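Plimby Tabletop Kit
Set-up and Use

Section 9. Laying the Paper Mat and Working with Foil

Read this section before you use the table for the first time. It covers the brown paper mat, the foil that is used on top of it, and the space to leave around both. Unpacking and the parts list are in the sections before this one. Cleaning of trays and utensils is in the section after it.

9.1 What you need

One sheet of brown mat paper, cut from the roll (refill number 1129)
Household aluminum foil
Scissors or a paper trimmer
Low-tack paper tape (optional)
A dry cloth and a damp cloth
A waste bin with a lid

The mat paper is uncoated on both sides. It has no right or wrong face, and the color is slightly uneven from one part of the roll to the next. Light mottling and the odd dark speck are part of the paper and do not affect use.

Note: Earlier kits came with the Brondico waxed sheet. If you have one of these, do not use it with this section. The waxed sheet has its own leaflet and a lower heat limit.

9.2 Preparing the tabletop

1. Clear small items off the part of the table you are going to cover.

2. Wipe the tabletop with the damp cloth, then with the dry cloth. Go over the corners and along the edges, where crumbs collect.

3. Let the surface dry completely. Paper laid on a damp table will cockle and will not lie flat again, even after it dries.

4. Run your hand over the surface. Anything you can feel now you will feel through the paper.

Anything that stays on the table permanently can remain where it is. Lay the mat beside it or let the sheet run up to it. Do not push the edge of the paper underneath a base or foot, as it will tear the next time you change the sheet.

9.3 Cutting and laying the mat

The roll is 74 cm wide. For the standard Plimby table, cut a length of 106 cm. For other tables, measure the top and cut the sheet a little smaller, so that a strip of table shows along the sides. This strip makes the sheet easy to lift and keeps sleeves from catching on the paper.

1. Unroll the paper on the floor or on another clean surface and mark the length on both edges.

2. Cut from one mark to the other. A hand-cut edge does not have to be perfectly straight. Trim only if a corner sticks out past the table.

3. Turn the sheet so that it wants to curl down at the ends. Roll it loosely the other way for a minute if the curl is strong.

4. Set one long edge down first, then lower the rest while smoothing from the middle outward with the flat of your hand.

5. Check for ridges. Lift and relay the sheet if you find one. Pressing a ridge flat will only crease it.

6. If the paper still moves, put a short piece of tape at each corner. Use low-tack tape only. Packing tape can lift the finish of a painted or laminated top.

Caution: Never let the paper hang over the edge of the table. A hanging edge is easily caught by a passing person, and everything on the mat goes with it.

Note: Sheets from the inner part of the roll curl more. Cutting them the evening before and leaving them flat under a tray will save time.

9.4 Placing an appliance next to the mat

Many people keep a small countertop appliance at one side of the table. This is fine as long as the paper stays clear of it.

1. Put the appliance in place before you lay the mat. Moving it afterward drags the sheet.

2. Open its lid or door all the way and check that nothing on the mat is within reach of it. Do the same with the lid half open -- some lids swing out farther at the midpoint than they do at the end.

3. If the appliance gets warm, keep the paper well away from its sides and from any vents. Follow the clearance given in the appliance's own instructions. Where those instructions and this guide differ, theirs apply.

4. Lead power cords off the back of the table. A cord that has to pass over the mat should lie where no one will lean on it.

Warning: Paper can catch fire. Do not use the mat inside an oven, under a grill, or as a lining for any heated appliance. Do not put a pan straight from the heat onto the paper. Use a trivet.

9.5 Using foil on the mat

Foil is used on the mat for wrapping, for covering, and for catching drips. It does not need to be flat. For most jobs a loosely crumpled piece works as well as a smooth one, and it is less likely to slide.

To wrap an item:

1. Tear off a piece of foil on a separate surface. Tearing it on the mat can slice the paper with the cutter strip.

2. Lay the foil near the middle of the mat with the item on top.

3. Bring two opposite sides up and fold them together twice.

4. Close the ends by pinching them. Tuck the points in so they do not scratch the paper when the parcel is moved.

5. Lift the parcel to move it. Do not slide it.

To make a drip dish:

1. Take a piece of foil twice the width of the dish you want and fold it in half.

2. Turn up the sides and pinch the corners.

3. Press the bottom flat with your fingers and set the dish on the mat.

Note: Used foil may show a yellowish tint from oils, spices, or the color of things around it. A tint alone is no reason to throw a piece away. Throw it away if it has holes, or if food is stuck in the folds.

Caution: Foil edges are sharp enough to cut skin. Children should use foil only with an adult at the table.

Caution: Do not leave salty or acidic food, such as tomatoes or pickles, sitting in foil on the mat. The foil can pit, and liquid will leak through to the paper and then to the table.

9.6 During use

Keep wet items to one side and dry items to the other. The paper will take a small splash if you blot it right away with the dry cloth. Rubbing spreads the spill and breaks up the surface.

Small spots can stay until the end of the session. If a wet patch is larger than the palm of your hand, change the sheet. Do not lay a second sheet over a wet one.

Do not cut on the mat. It gives no protection against a knife. Use a cutting board and put the board on top of the paper.

Pencil marks are fine and can be handy for showing where things go back. Ink and marker bleed through.

9.7 Removing and replacing the sheet

1. Take everything loose off the mat, foil first. Small scraps of foil are easy to miss once the paper is folded.

2. Peel off the tape slowly, pulling it back over itself.

3. Fold the two long sides to the center so that crumbs stay inside.

4. Fold the ends in and lift the whole packet into the bin.

5. Wipe the tabletop as in 9.2.

A clean, dry sheet can be used again. Roll it with the used side in and store it upright. Sheets that have been in contact with raw meat or fish must be thrown away after one use.

Local rules on paper with food on it vary. Clean paper usually goes with paper recycling, and clean foil with metals. Keep the two apart.

9.8 Common problems

The sheet will not lie flat.
The table was damp, or the paper was taken from near the core. Dry the table and use a fresh sheet, or weigh the corners down overnight.

The sheet slides when things are moved.
Tape the corners. Check that the tabletop is free of grease and polish.

Brown marks on a white tabletop.
Moisture got under the paper and carried color through. Wipe with warm water and a drop of dish soap. Older marks may need a second pass. Try any stronger cleaner on a hidden spot first.

Small tears along one edge.
The paper is rubbing against something on the table. Trim that side back until it lies free.

Foil sticks to the mat.
Something sweet or oily has run underneath. Lift the foil from one corner, blot the paper, and change the sheet if it stays tacky.

9.9 Ordering paper

Replacement rolls are sold under refill number 1129. The Rivera roll has a different width and a heavier paper. It can be cut to fit, but it holds its curl longer and will need tape at every corner. Jitton rolls are coated on one side and are not suitable for use with this kit.

Store rolls lying down in a dry cupboard, in the wrapper they came in.

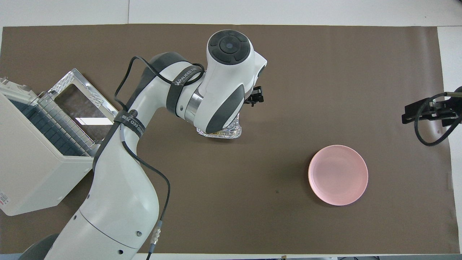
Figure 9-1. Brown paper mat on a white tabletop, table showing at the edges, with a crumpled piece of foil on the mat.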